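Two-armed cells going in at our place, what happened at yours?
General chat > Work and shop floor

fenlandpete
Evening all. Long time reader, don't post much. I'm on the kitting side at a firm in Skovville, sorting wire and small parts into baskets for the assembly benches. Been doing it 7 years. In August they told us the first of the robot cells was coming and now it's in, two arms on one table, and we've had the usual talk about how it's there to help us. The gaffer who gave it (Dougal Sutherland, decent bloke, used to be on the benches himself) said no jobs going from our bay. I believe that he believes it, if that makes sense. Anyone been through this? What changed day to day?

marl_and_chips
Went through it at Dunbar. First few months you're babysitting. It drops something, it stops, you go and clear it, you press the button. My hands had less to do and my head had more, and I went home more tired than when I was sorting by hand. It got better after that but I wouldn't say it got nice.

kestrelval
Opposite for me! My wrists were shot from years of pulling leads apart and I'd have been off the bay anyway, cell or no cell. Now I set the jobs up and look after two cells and I can hold a cup of tea in the morning without wincing. I do miss the chat though. There used to be four of us round one bench putting the world to rights and now I've got a screen and a stool.

oldtoolbag
They said no jobs going at ours as well. What they meant was no sackings. People left and weren't replaced, and two years on there's half the bay. Get it in writing.

kestrelval
That's happened everywhere I've ever worked, robots or not, toolbag.

oldtoolbag
Faster with, though. We were 55 on that floor when the first one went in. I'm not against the kit, I'm against being told a story about it.

fenlandpete
Cheers for these. Toolbag, I did ask about leavers and got "we'll look at it case by case", so make of that what you will. The union rep wants a proper answer before the next lot gets ordered.

suris_nightshift
Is it fast? The ones at our place are dead slow on anything floppy. Boxes, fine. Cable, you could knit a jumper while you wait.

fenlandpete
Slow, yeah. On a good shift the bay does 2,066 pieces by hand and the best the cell has done on its own is 633. But it doesn't need a break and it'll run after we've gone home, so I can see where that ends up. Wire is the worst for it. A heap of leads all knotted up, I'd just get my fingers in and give it a shake without thinking, and I couldn't tell you how I do it. They've asked me to sit with the engineers from Trarereck and explain. Feels a bit odd, teaching it my job.

marl_and_chips
Did they offer you anything for that? Ours didn't, and I spent most of a month on it. If you know something they need then that's worth money, simple as.

kestrelval
I'd do it regardless. The ones who sat with the engineers at ours were the ones who ended up running the cells. The ones who folded their arms got moved to goods in.

marl_and_chips
So do it or get shoved on goods in, lovely choice that. Ask for the grade first Pete, then be as helpful as you like.

oldtoolbag
Agree with marl for once.

suris_nightshift
Goods in's all right, you get the radio.

fenlandpete
Ha. I've asked about the grade, Dougal's taking it upstairs and I'm to hear back next week. I'm not daft enough to think they'll jump at it. Thing is I quite like the engineers, they ask good questions, and one of them had a go at the sorting by hand for an hour and was properly humbled by it. What gets me more is the younger lads. I learned the bay by doing the boring bit for a year, wires into baskets, wires into baskets, and that's how you get to know what a bad crimp feels like before you've even looked at it. If the cell does the boring bit, I don't know where they pick that up. I put that to Dougal as well and he wrote it down, so that's something. Anyway I'm on earlies so I'll leave it there, will post again when I've heard about the grade.
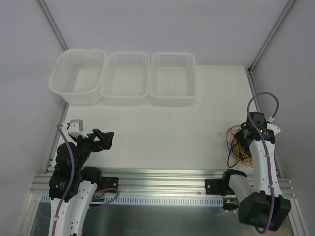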